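Ticket: Stove smoking back into room after flue work
Product: Starnine wood stove with Zaline flue pipe
Opened by: Tadeo Acuña
Handled by: Jocelyn Bergeron, Fortin Stove Support
Status: Closed

1. Fault as reported

Customer says smoke comes out of the door when he lights the stove, and again each time he reloads. It started on Sunday, the first fire after he swapped two lengths of single wall pipe and fitted a new Batus cowl. Stove pipe thermometer reads 80 after an hour. Before the work it went well past that. Carbon monoxide alarm has not sounded. Told him to let the fire go out and not relight until we had gone through the checks.

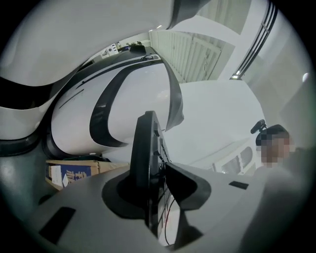 2. Checks with the stove cold

Door rope: paper test done on all four sides, grips well.
Baffle plate: sitting level on its rails, not pushed back.
Air vent in wall: open, no leaves in the grille.
Pipe joints: crimped ends should point down towards the stove. The upper length was in upside down. Customer turned it round and sealed the joint again with fire cement. I asked him to leave it overnight.

3. Second test

Small fire, kindling only. Less smoke at the door but still some. Thermometer up to 120 at best, so the draw was still poor. Asked him to look at the cowl from the ladder.
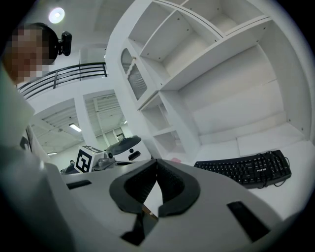 He found the packing sleeve from the cowl still inside the collar, folded over and blocking part of the opening. It is thin card and easy to miss – we have had 2 other tickets on the same cowl since July. Sleeve removed, cowl refitted, strap tightened.

4. Result

Full load burned for the evening with the door opened twice. No smoke in the room. Customer happy to close. I have passed a note to Batus about the sleeve and asked for a label on the box. Spare rope and cement sent out free of charge.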